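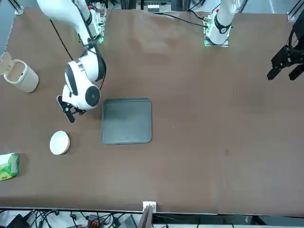

The large brown tabletop, with cabling and equipment on the floor past its near edge.

Zevetti Jewellery Repairs and Remodelling
Frequently asked questions

Opening hours

We are closed over the holidays and reopen on 5th January. Messages left while we are closed are answered in the order they came in.

Bringing a piece in

Do I need an appointment?
Not for a repair. Come to the counter at Treltby during opening hours and we will look at the piece while you wait. Remodelling is different. It takes most of an hour to talk through, so please book a time with Iara Rivadeneira by phone or through the contact form.

Can I post my jewellery to you?
Yes, within the country. Use registered post with a signature on delivery and take out your own cover for the trip to us. Put the piece in a small zip bag inside a padded box, with your name, phone number and a note saying what is wrong with it. Please don't write "jewellery" or our trading name on the outside of the parcel. We pay for return postage on any job over $40.

What happens when I hand something over?
We weigh it, photograph it and look at it under magnification. You get a numbered receipt listing the metal, the stones as far as we can tell, and any damage we can see. Read it before you sign. If a stone is already chipped or a claw is already missing, it should be on the receipt.

Is my piece insured while you have it?
It is covered for loss and theft from the time you sign the receipt until you collect it. Cover is up to the value written on the receipt, so tell us if you have a recent valuation. The cover doesn't extend to stones that break because of flaws already in them. We will tell you about a flaw if we find one, and you can decide whether to go ahead.

Repairs

How long does a repair take?
A simple resize or a chain solder is usually ready in 7 working days. Claw work takes longer because each stone has to be checked and tightened afterwards. November and the weeks leading up to Christmas are our slowest time for getting things back to people, so bring anything you want to wear at a wedding or a family lunch well before then.

Can every ring be resized?
No. Plain bands in gold, silver and platinum can nearly always go up or down two sizes. Rings with stones set all the way around usually can't be changed, and neither can titanium, tungsten or ceramic. Rings with a continuous engraved pattern can be resized but there will be a break in the pattern. Arnaldo Louro does our hand engraving and can often recut the missing section — ask for a separate quote.

Will I see where the ring was joined?
On yellow gold, rarely. Rose gold varies a lot in colour between makers, and an older ring may show a faint line in strong light. If colour matching is a worry we can show you the solder and sheet we plan to use before we start.

My white gold has gone yellow. Is it fake?
Almost certainly not. Most white gold is plated with rhodium, and the plating wears through at the back of the band and on the edges first. Replating takes a day or two. How long it lasts depends on how you wear the ring. Someone who works with their hands may want it done every year, and earrings can go for much longer.

Do you repair costume jewellery?
Sometimes. Base metal often can't take the heat of soldering, and glued stones have to come out first. We will look at it for free, but the repair may cost more than the piece did.

Do you repair watches?
We change straps and batteries at the counter. Anything inside the movement goes to Bainbridge, a watchmaker we have used for 12 years, and you deal with them directly after that. They set their own prices and give their own guarantee.

Remodelling

Can you make a new ring from my grandmother's gold?
In most cases, yes. We melt the old gold and roll it with enough new metal to make it sound. Old solder joints can make gold brittle, so we cut those out first. If there isn't enough left we will tell you the shortfall in grams and the price before melting anything. Once the metal has been melted the original piece can't be brought back, and we ask you to sign for that step separately.

Can you reuse the stones?
Diamonds, sapphires and rubies usually come through well. Emeralds, opals, pearls and turquoise are softer or more easily cracked, and there is always some risk in taking them out of an old setting. Very worn stones can be repolished, but they lose a little weight.

What does a remodel cost?
Labour is the largest part of it. After the first meeting you will get a written quote with metal, setting and design listed on separate lines. The quote stands for 40 days, except for the metal price, which is fixed on the day you pay the deposit.

Can I see the design first?
Yes. You will get drawings, and for most rings a wax or resin model to try on. Two rounds of changes are included in the design fee.

Valuations

Do you value jewellery?
We give written valuations for insurance. We don't give verbal estimates over the phone or from photographs. The figure on an insurance valuation is what it would cost to replace the piece new, and it will be higher than what you would get by selling it.

Do you buy old gold?
We don't buy gold from the public. If you have scrap left over from a remodel we can credit it against your bill at that day's rate, or hand it back to you in a labelled bag.

Collecting and paying

How do I pay?
Card, cash or bank transfer. Repairs are paid for on collection. Remodels need a deposit of half the quoted price.

Can someone else collect for me?
Yes, if they bring the original receipt and their own photo ID, and you have phoned or emailed us beforehand with their name.

What if something goes wrong afterwards?
Our work is guaranteed for 12 months. Bring the piece back with the receipt and we will check it at no charge. Knocks, chemical damage and work done since by another jeweller aren't covered. Pool chlorine is a common cause of cracked claws in lower-carat gold, so take your rings off before you swim.

Where can I park?
There is two-hour parking behind the Troncombe arcade, with a ramp from the car park to our side door.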